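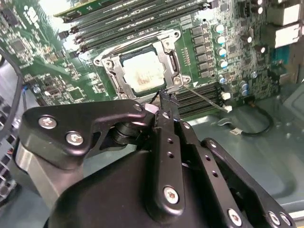 World > Explainers > How armies get their supplies

Last updated August 2025

What is a supply line?

An army needs a lot more than soldiers. It needs food, drinking water, fuel, medicine, tents, spare parts, boots and mail. All of it has to come from somewhere, and often that place is very far away. The path the supplies travel is called a supply line.

Planning how to move all those things is called logistics (say it like this: luh-JIS-tiks). Many people in an army never fight. They drive trucks, load ships, cook, fix engines and keep lists of what is needed.

How do supplies travel?

Most heavy things go by sea first. One big ship can carry thousands of metal containers. At the port, cranes lift the containers off and put them on trains or trucks.

Some countries have no coast at all. They are called landlocked countries. To get supplies there by land, trucks and trains must cross at least one other country first.

Planes are faster, but they carry less and cost more to run. Armies usually save them for people, medicine and things that are needed right away.

Why do you have to ask permission?

A country decides who may cross its land. If another country's army wants to send trucks across, the two governments have to talk about it and make a deal. This is called a transit agreement. "Transit" means passing through.

The agreement may say:

- which roads or railroads can be used
- what can be carried (some countries allow food and fuel, but no weapons)
- who checks the loads at the border
- how much must be paid
- how long the deal lasts

Airplanes need permission too. The sky over a country belongs to that country, so planes may have to fly the long way around if the answer is no.

An example with numbers

Think of a landlocked country called Orkine. A group of peacekeepers is working there. Their supplies arrive by ship at the port of Prumeven, in the country next door.

The short road from Prumeven to the peacekeepers' base is 1,286 miles long. It goes over a mountain pass at Bundgaard. In May, a landslide closes the pass.

There is a second road through another country, Visitico, but it is 2,487 miles long. The trucks would have to drive 1,201 miles more each way. They would also need a transit agreement with Visitico, and that could take weeks of talks.

Until then, the base has to use what it has in storage. If it has enough food for 13 days, the planners may send some by plane.

Why do supply lines make the news?

Supply lines are easy to block. A broken bridge, a flood, a closed border or an attack on trucks can stop everything behind it. That is why planners like to have more than one route.

They also matter to people who live nearby. Drivers and port workers may earn money from the traffic. Heavy trucks can also wear out the roads and make a lot of noise in towns.

Words to know

Cargo: goods carried by a ship, truck, train or plane.

Convoy: a group of trucks or ships traveling together.

Depot: a place where supplies are stored.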